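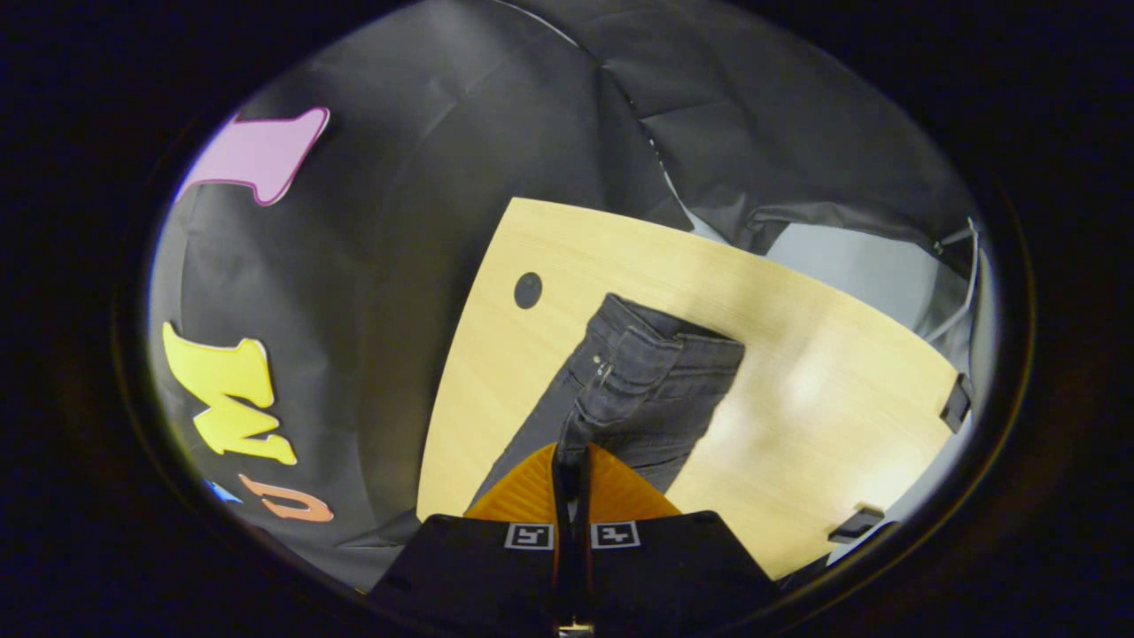
Folding denim is a job most of us do badly, at speed, on the bed, with the TV going. Fine for T-shirts. Jeans fight back. The seams are thick, the waistband never wants to lie flat, and a mattress gives way under your hands right when you need it to push back. So get a table. A pale wood top like this one is plenty, with dark gray jeans lying across it, every crease and line of stitching easy to find against the blond surface. Leg on leg, then stop and smooth. Most people skip the smoothing and then blame the drawer.

At Ulla, the secondhand shop in Wullport, they fold 50 pairs on a slow Thursday. Two tables, no irons. The house method is plain — seat seam tucked in first, hem up to just short of the waistband, then in thirds. Thirds, not halves. Halves slump.

Drawer or shelf? Depends on depth. A Toder drawer 14 inches deep takes them standing on edge, spines up, like records. Shelves want flat stacks, and low ones. Go past a handful and the bottom pair never gets worn agian.

Ackah makes a folding board, 16 dollars, which I tried for a week. It's OK. Great on shirts, too narrow for a wide leg, and it lives behind my door now.

Hanging is the other camp. By the belt loops if the rail is high, over the bar if it isnt. Just check for a line at the knee — heavier denim holds one for days. Black and gray pairs go back inside out at my house, pockets empty, zipper up.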